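自己録画オーディション(セルフテープ)の撮り方:音声と視線の設定

演技クラスの受講者向けに、提出用映像の収録手順をまとめる。対象は一人芝居または相手役の声のみが入る短い場面とする。

1. 台本の準備
抜粋は3ページ以内に収める。台詞の切れ目ではなく、役の目的が変わる箇所に印を付ける。印の位置で間を取るかどうかは、収録前に声に出して決めておく。

2. 視線の基準点
相手役の目の位置は、レンズのすぐ横、演者の目と同じ高さに置く。壁に小さな付箋を貼り、基準点とする。登場人物が二人以上いる場面では、レンズの左右に一点ずつ割り当てる。レンズそのものは見ない。

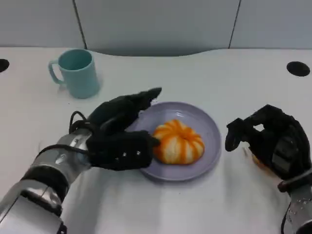 3. 相手役の読み
読み手はカメラの横に立ち、演者より小さい声で読む。感情は抑えるが、テンポは本番どおりに保つ。読み手の声が大きいと、演者の台詞が録音上で後ろに下がる。

4. 音声の確認
最も大きい台詞と最も小さい台詞を続けて録り、イヤホンで聞く。大きい方が割れる場合は入力レベルを下げる。冷房と冷蔵庫の音は収録中だけ止める。低い雑音が残るときは、300Hz付近より下をわずかに削る。削りすぎると声が薄くなる。

5. 収録
録画開始後、台詞に入る前に一呼吸置く。終わりも同様に、最後の台詞のあと役のまま止まる。テイクは最大7本とし、それ以上必要なら台本の印を見直す。名乗りは別ファイルにする。

6. 書き出し
ファイル名は「氏名_役名_テイク番号」とする。募集要項に指定があればそちらを優先する。送信前に冒頭の10秒を別の端末で再生し、映像と音のずれを確認する。

文:Veerle Hoekstra(Grumel演技スタジオ)
2025年4月4日

シェア 10 コメント 3

関連記事
・冷読みの練習手順
・独白の選び方:喜劇編
・Goossens小劇場 11月公演の稽古記録

お問い合わせ | © Grumel演技スタジオ | ページの先頭へ戻る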